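Review: Trolletti Cell Rules Kit (binder, cards, floor tape and labels)
By Lama Harb
8 Oct 2025

I don't like safety kits. Most of the ones I've been sent are a binder of paragraphs lifted from standards the buyer should be reading anyway, plus stickers. So when Nabil Bitar at our shop put the Trolletti kit on the purchase list in May, I asked him to let me try to break it before we paid for a second one. We paid for the first one, full price, and Trolletti doesn't know I'm writing this.

What you get for $200 is a ring binder, a deck of laminated cards, two rolls of floor tape and a sheet of labels. The kit is meant for small cells doing bin picking and sorting with one arm, where the bin is open and people are in and out all day changing what's in it. That's our work. We sort mixed hand tools and gloves for a rental company, and the bin contents change more than anyone planned for.

The binder

Skip the first half. It's a tour of risk assessment at a level that will bore anyone who has done one and won't be enough for anyone who hasn't. There is a page that suggests filling in its form covers you for an audit. It does not, and I would like that page gone. Your integrator's assessment is the document that counts, and a fill-in form with six boxes can't stand in for it.

The second half is better. It's written by somebody who has stood next to a cell. The section on changeovers asks who is holding the pendant, where the other person is standing, and what mode the arm is in, in that order, and makes you write down names. Ghada Yammine runs our late shift and she hates paperwork more than I do. She kept this page.

The cards

The cards are the part you're paying for. Each has one rule on the front and two or three lines on the back. They hang on a hook by the gate. Some are obvious (remove gloves and lanyards near the arm, no reaching past a stopped gripper). A few I'd argue with. The card on speed wants every manual move made at the lowest setting, including long moves with the gate closed and the work area clear. Our people ignored it by the second day, and a rule that gets ignored makes the others look optional.

My list of the cards worth having, with what I think of each:

1. Pendant has a place. The card says pick one spot and mark it. Good rule. It gives no advice on the cable, and on any corded pendant the cable is half the problem. We wrote our own line on the back with a marker.

2. Dress pack check. Look at the loop at the wrist before the first run, then again after any program change that adds rotation. I thought this was padding until Yavuz Sarıgül went through it with me joint by joint. The card should say what a bad loop looks like. A drawing would have done it.

3. Nothing on the table that isn't part of the job. Everybody agrees with this one and everybody has a stack of sheet stock and a roll of tape parked within reach. Ours is no better.

4. Know what's under the top item. For mixed bins the card says to treat anything overlapping as one object until proven otherwise. A work glove lying over a hand shovel is the case we argue about most, with the grip coming out on one side and the blade on the other.

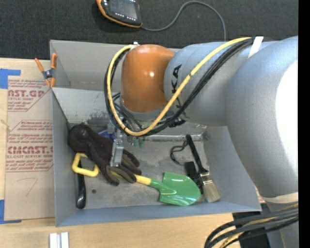 5. Fix the bin. A bin that can slide is a bin whose taught positions are wrong. The card accepts clamps for trial work and asks for a proper fixture after that. Fair enough, though "after that" is never defined, and I'd put a date on it.

Tape and labels

The tape is poor. It lifted at the corners where carts turn, and we replaced it with the Flomo tape we already had. The labels stick well but the print is too small to read from the gate.

Compared with the others

Timano sells a bigger set for $600 with online training. Masaru Kinoshita's group bought it, and he let me borrow it for a week. The training is slow and the cards are wordier. I wouldn't spend the difference.

Should you buy it

If you have a written assessment and your problem is that people drift from it, the cards will help some. If you don't have one, put the money toward getting one. I've told Nabil no on the second kit. We're photocopying the changeover page, and Trolletti should sell the cards separately.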